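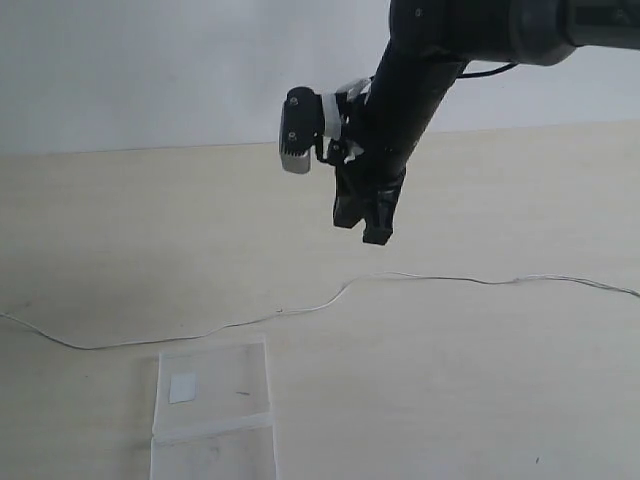 October 2019
By Kenna Lamont

Print this page
E-mail this page

The matter of household records deserves more attention than most families give it. For the past several weeks I have been engaged in putting the papers of my late aunt, Shirley Beaudoin, into proper order, and I wish to set down the method I adopted for the benefit of relatives who will one day inherit the same duty. Small articles are a separate question from papers, and they should be settled first. Keys, pins and spare buttons do well in a translucent plastic case of the kind that can be left lying open on the work surface, as the contents may be checked without handling. A thin white wire, by contrast, should never be stored with documents, and my aunt had a great many wires among her tax returns.

The collection as received consisted of 4 cartons and one hat box. My aunt kept everything. There were receipts from the Jondberg furniture store, which closed before I was born, and a complete run of statements from the savings office at Kilum. There were also 648 letters, a figure I can give with confidence, as she numbered each one in pencil on the back of the envelope.

It is my recommendation that letters be kept in the order in which the recipient left them. I was at first inclined to sort by date. My cousin, Orestis Economou, advised against it, and he was correct. My aunt had grouped her letters by sender, and within each sender by a system of her own that I still do not fully understand. Letters from Sabina Liyanage, with whom she shared an apartment for 2 years, are divided between those concerning the apartment and those concerning everything else. A strict order by date would have destroyed that division.
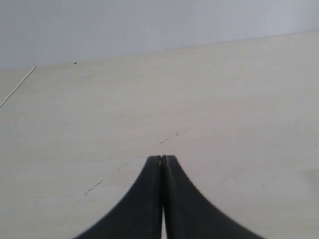 Financial papers require firmer treatment. Utility bills that have been paid and are past any period of dispute may be shredded. Deeds, certificates and insurance policies must be retained, together with any letter that refers to them. I placed these in plain folders and wrote the contents on the front of each in pencil. Ink is to be avoided. So are rubber bands, which had hardened onto several bundles from the Chan property and took the edges of the paper with them when removed - a loss that could have been prevented with cotton tape.

Photographs were the most difficult category. Of the 74 loose prints in the hat box, fewer than half bore any name. Yi-chun Kan, a neighbor of long standing, kindly gave up an afternoon in January to identify as many as possible, and her remarks have been copied onto separate slips. The slips are kept with the prints. Nothing further has been written on the prints themselves. 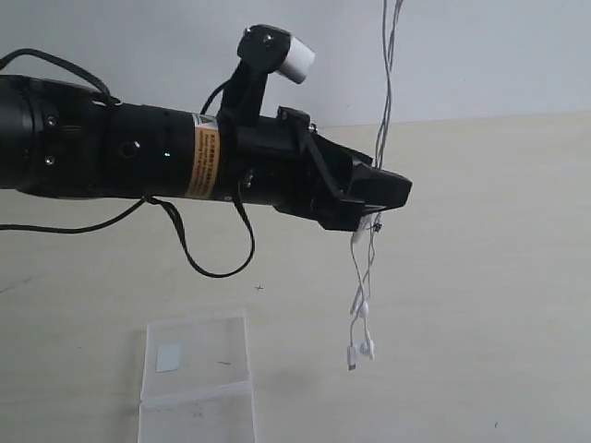
There remains the question of custody. The family has agreed that the letters will stay together and will be held at the house in Inach, where there is a dry closet on the upper floor. Relatives who wish to consult them may do so by arrangement with me. Copies will be made on request, but originals will not be mailed. Two recipe notebooks were set aside at the wish of Orestis, who has signed for them.

The hat box itself has not yet been assigned. Any relative with an interest in it should write to me before the end of the year.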